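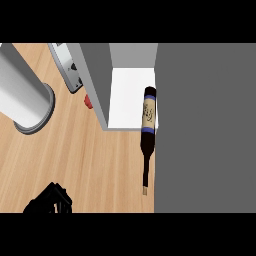

A wine bottle on its side in our simulated kitchen, with the gripper nearby.

About Us

Stostari is a shared workshop in Rutdale for people who want to build robots at home and would like company while they do it. We have 60 members, a long room with good light, two workbenches we fight over in the nicest possible way, and a shelf of motors that keeps getting longer!

How we got going

The workshop began in a garage on Farnow Street with one secondhand drill press and an arm made from printed parts. It could lift a sponge. We were thrilled. Then a neighbor came by to ask what the noise was and ended up rewiring the shoulder joint with us until midnight, and that's more or less how people still join. We moved into the old Vasilakis print shop when the garage got too tight, and we kept their big paper cutter (it still works beautifully on gasket material).

What we're building now

The big group project is a household arm, a single arm with a black gripper that can learn ordinary jobs around a kitchen. Everything gets tried in simulation first. Members have modeled a wood plank floor, a white compartment and a bottle with a cream label and blue bands, and we love how much there is to learn from one bottle. It's round, it has a long neck, and the place you want to grab it depends on which way it's lying. We've had whole evenings on the neck alone.

The physical arm sits on the back bench. Its upper links are 220 mm long, the base is bolted to a slab of scrap countertop, and the wiring is on its third color scheme. Come and see it, and bring opinions about cable chain, because we have plenty of our own.

Who comes here

All kinds of people. Some write code for a living and have never held a soldering iron, some can fix any gearbox and had never typed a command before they walked in. You don't need a project. Lots of members start by sanding printed parts or naming files, and before long they're arguing happily about joint limits.

Visiting and joining

Build nights start at 7 p.m. Membership is $20 a month and covers the benches, both printers and the simulation computer. If you'd like to try it out first, your first visit is free. Our beginner arm kit costs $100, and we'll sit with you while you put it together. The next beginner group starts in June, and the door is the blue one beside the loading dock.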